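20 Sep 2019

Laundry, again

So I finally started on the dark pile! My sister-in-law swears by sorting everything by color before it goes near a drawer, and I've always been a dump-it-all-on-the-bed person, but after losing one good black top for most of the summer I gave in. Darks get the white bin now. Brights wait their turn (I own way too much yellow, apparently). I still can't fold a sleeve to save my life, and the socks are a job for November.
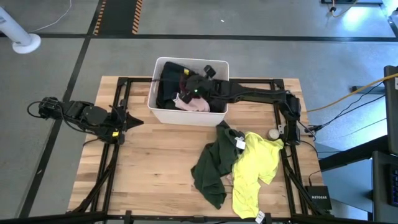
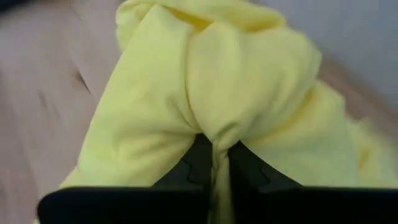 First photo: the darks in their bin. Second: something yellow, still very much unfolded.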